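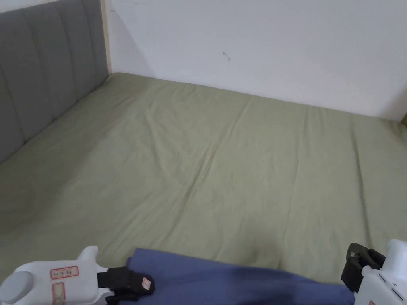 A bed with a sage-green fitted sheet and a grey upholstered headboard.

The Valtbridge Assembly Review is a book-length study of committee work in a small regional legislature, written by the political scientist Ylva Ekström. It follows bills through the Valtbridge Assembly from first draft to final vote, and asks who really changes them along the way. It is one of the liveliest accounts of lawmaking at this level, and a rare one in giving clerks and drafting staff as much space as elected members.

Background

Ekström began the project while teaching at Drellum College, where she ran a seminar on legislative procedure. Most earlier writing on the assembly dealt with elections and party leaders, and the committee stage was usually covered in a page or two. She set out to read the committee papers in full, which meant 800 amendments attached to 18 bills. The papers had never been indexed, so she built her own catalog, later deposited in the college library and still wonderfully useful to anyone working on the period.

Contents

The book has two parts. Part 1 traces the bills one by one. The chapter on the Harbor Dues Bill is the best known, and deservedly so: it shows a single clause passing through five versions, with wording borrowed from a petition, a rival party's draft and a note by the assembly's own counsel.

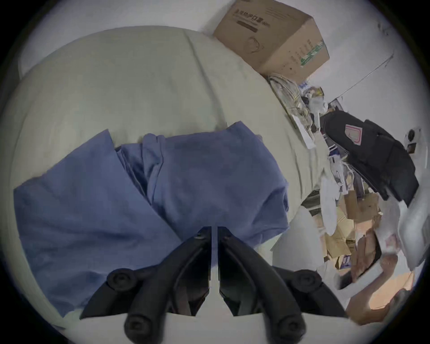 Part 2 steps back to look at influence more broadly. Ekström separates visible influence, such as an amendment that passes, from what she calls "quiet drafting," where ministers alter a bill before it is introduced to head off trouble they can see coming. She draws here on 20 interviews with former members and staff. Many of the most striking passages come from these talks, including a superb account of a late Tuesday sitting at which a whole schedule was rewritten by hand.

Reception and influence

Reviewers praised the detail and the clear, friendly prose. The historian Thibodeaux argued that quiet drafting is hard to prove from interviews alone, a point Ekström took up in the preface to the second edition. Her reply added fresh material from the Gellorix papers, a collection of ministerial correspondence that had been closed when she first wrote. The term has since been picked up in studies of other regional assemblies, and the chapter on harbor dues is often assigned in courses on public policy.

See also
Committee stage
Legislative drafting
Private members' bills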